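Gradurico Tabletop Cell Kit, Two-Arm Version

The Gradurico cell kit is a work surface, mounting hardware and layout guide for people building a small two-arm cell in a garage or a shared shop. It covers everything from the tabletop down. Arms, grippers and controllers are not included. Builders supply their own and bolt them to the panel.

The current panel revision is dated 10/16/18. Earlier panels use the same hole pattern and accept the same base plates, but the corner inserts are shallower and need the short screws supplied in the spare parts bag.

Panel

White, slightly glossy, drilled and threaded for base mounting. Usable reach between the two arm positions depends on the arms fitted. The stock drawing assumes a spacing of 355 mm from base center to the near edge of the work zone. Drop to 300 mm for arms with a short forearm link. Going closer is possible, but the elbow joints can meet when both arms fold inward, so set joint limits in software before the first powered move.

The gloss finish wipes clean but reflects overhead lights. If a camera is used for block detection, move the lamp to one side or lower the exposure until the top faces of the blocks read as solid color. A matte film from Sabbagh fits the panel and can be trimmed with a craft knife. It has to be cut away around any threaded hole that will be used.

Mounting

Base plates bolt straight to the threaded holes. Start all the screws by hand, then tighten in a cross pattern to 9 N·m. Do not use thread locker on the first build. Most builders move at least one arm after the first week of testing, and the inserts are hard to clean out.

For an arm hung from above, use the Elau overhead bracket (sold separately). It clamps to a frame that stands on the floor, so motion from that arm is not passed into the panel. Leave slack in the cables at the wrist and check it with the last joint at both ends of its travel. Cable ties go on the fixed side of the joint only.

Work zone marking

Targets are marked with black cloth tape. Lay the tape after the arms are mounted and homed. A hollow square works better than a filled patch for place tests, as the gap between block and tape can be read by eye on all sides. A single strip can be used as a reference line for checking base alignment after the cell has been moved.

Replace the tape when the corners lift. A raised edge will catch a fingertip on a low approach, and the resulting position error is easy to mistake for a calibration fault.

Test blocks

The Barkon block set is the usual choice for pick and place work. The blocks are painted wooden cubes with eased edges, which gives parallel fingers some tolerance on approach. Keep the approach vertical for the final part of the move and open the fingers fully before retracting. Blocks set down at an angle should be squared up by hand before the next run if the routine does not measure rotation.

Brush the panel off between runs. Grit under a block is enough to tilt it.

Shipping and returns

The packed kit weighs around 54 lb and ships in one carton. Orders placed in December go out after the holiday shutdown. Drilled or modified panels cannot be returned. Unused brackets and hardware can be returned in the original bags.

Contact Gradurico | Copyright Gradurico. All rights reserved. | Back to top
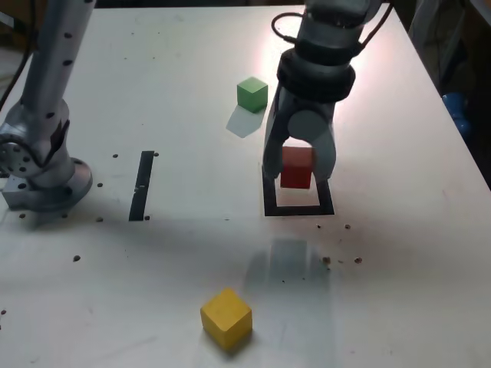

Replacement inserts and short screws can be ordered separately. Include the panel revision date with the order, as the two insert depths are not interchangeable.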